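Colored Block Stacking Set: Frequently Asked Questions

Last revised 13/06/2026

What does the set consist of?
Cubes in red, yellow and green, plus a printed sheet of layouts. Replacement cubes are sold singly through Lumport. The Tranden edition uses the same cubes and a different sheet, and the two can be mixed.

How is the stacking area marked?
With a square outline in black tape on a white tabletop. Cut the strips with a blade, butt the corners, and press down from the middle of each strip outward. Avoid overlaps at the corners. A doubled layer of tape makes a ridge, and a cube standing across it will lean.

Does the stack have to be centered in the square?
No. The basic exercise requires only that the bottom cube stand inside the outline. Layout 10 on the sheet adds centering, and for that one a pencil cross in the middle of the square is useful.
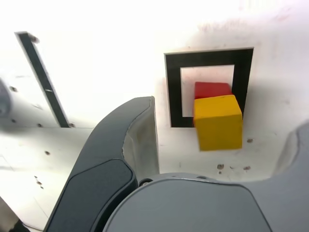 Centering and alignment are scored separately. Centering is the position of the bottom cube relative to the tape. Alignment is the position of each cube relative to the one below it. A tower can be well aligned and badly centered, and the score sheet has a column for each.

What is the order of colors?
In the standard layout, red goes at the bottom, yellow in the middle and green on top. Other orders are listed on the sheet. Fix the order before starting and write it down if more than one person is keeping score.

Where should the unused cubes be kept?
On the same table, outside the outline, with enough clearance that a hand or tool working on the stack does not touch them. Keep them apart from each other as well. Cubes left touching tend to get dragged together when one is picked up. 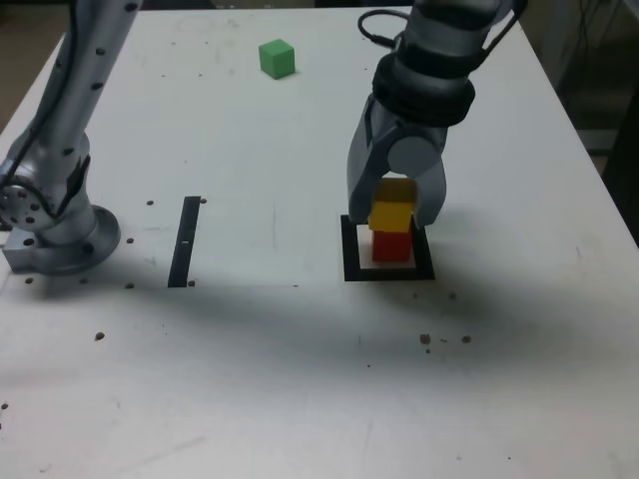
Yellow on red inside the outline, with green standing clear.

How much offset is acceptable between cubes?
For identical cubes, the top one stays put as long as its center of mass is over the face beneath it. In a tower of three, the offsets add up, so the middle cube is the one to check. If the middle cube sits to one side, place the top cube over the bottom one instead of lining it up with the middle. The combined weight then stays close to the center of the base.

Rounded edges reduce the usable contact area slightly. Allow for this when setting a tolerance.

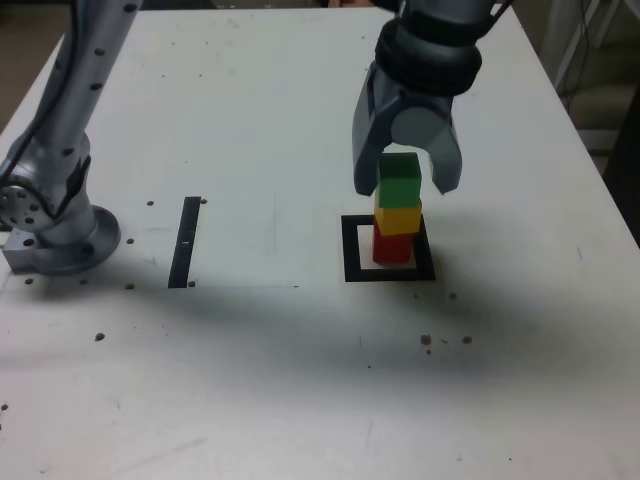 Three-cube tower in the order red, yellow, green.

Do marks on the tabletop matter?
Scuffs and pencil streaks do not. Crumbs do. One crumb under the bottom cube is enough to tilt it, and the tilt is carried up the tower. Wipe the square with a dry cloth between rounds. Do not use spray cleaner near the tape, as it gets under the edge and softens the adhesive.

Should the cubes be squared up before a round?
Only if the layout calls for it. For most layouts the loose cubes may lie at any angle, and turning them to match the square is part of the exercise. Rotation is corrected before the cube is lowered. Twisting a cube after contact usually shifts the one beneath it. 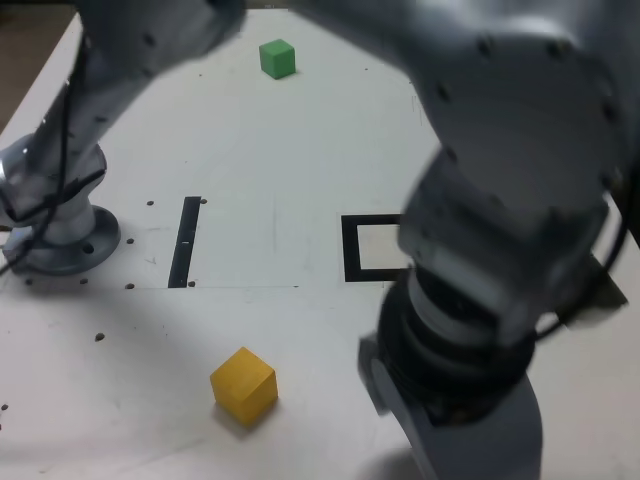 Blažena Krajčí disagrees on the last point: she finds that a small twist after contact is safe on the bottom cube, and that the warning should apply from the second cube up. We have left the text as it is, but the score sheet does not penalize a twist on the first cube.

How long does a round take?
The limit is 70 seconds for the standard layout. There are 12 layouts on the sheet, and the longer ones print their own limit.

Can the sheet be copied?
Yes, for use with the set.

Contact: Niall Baxter, Callport | © Callport | Back to top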